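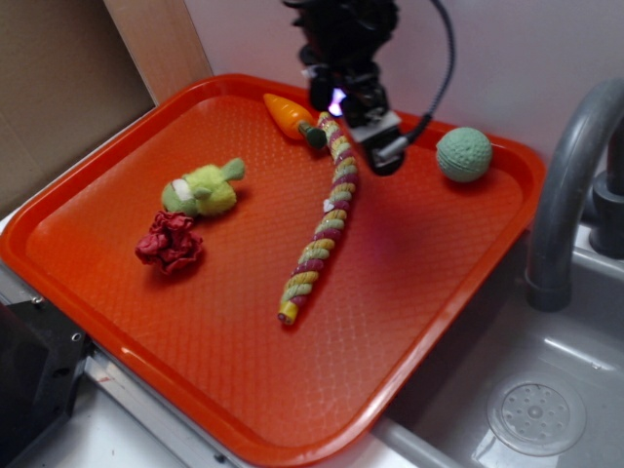

**Re: [tug-and-fetch] Washing rope toys without wrecking them**

Jun 22, 2025

> I've been throwing our rope toys in the washer with the towels, and they come out smelling fine but the ends are going to pieces. One of them unraveled so far that I had to toss it. Is there a better way? Also, how do you all dry the fat ones? Mine was still damp in the middle after two days on the porch and I gave up on it. I have two big chewers and a foster coming, so I go through a lot of these.

Oh, I have opinions on this one! We go through rope toys like other houses go through paper towels, and I've tried pretty much every method that's come across this list since December.

First, the washer. I'd stop putting them in loose. The ends catch on everything, and towels are the worst for it. If you really want to use the machine, put each rope in its own zip mesh bag, cold water, gentle cycle, no softener. That alone bought me months on our big Riklow tug (the one with the three knots, which I love and they seem to have stopped selling, argh).

What I do now is soak them by hand. One part white vinegar to three parts warm water, enough to cover, and leave it 8 hours or overnight. Squeeze the rope every time you walk past. You will be amazed and a little grossed out by the color of that water! Then rinse until it runs clear and wring it in the direction of the twist. If you wring against the twist you open up the strands, and I think that's where a lot of the fraying starts.

Drying: two days on a porch doesn't surprise me at all, especially if it's humid where you are. Hang it by one end so the water can run down, and flip it top to bottom halfway through. I put a little fan on ours and that helped more than anything else. I did get curious and weigh the giant Jeltell one on the kitchen scale. It was 682 grams dry and 915 after I'd wrung it as hard as I could, so there's a lot of water hiding in there. I just keep weighing it till it's back down.

For the ends, whip them with heavy cotton thread before the first wash. It takes maybe ten minutes once you've done a couple, and it's sort of relaxing. Please don't use fishing line or glue. And trim any long strings right away, with the dog in another room (ours believes the scissors are part of the game). Swallowed strings are the part of all this I really do worry about, so once a rope is shedding on its own I throw it out, however much somebody loves it.

Colored ropes: wash them apart the first time. I turned a white Tindeo ring a very cheerful pink and it has stayed that way.

Has anybody tried the Sosa ropes? They're supposed to be a tighter braid, and I'm wondering if they dry any faster or just hold the water longer. I'd buy 2 tomorrow if someone says yes.

And congrats on the foster!! Please tell us how the first week goes, and what size chewer you end up with.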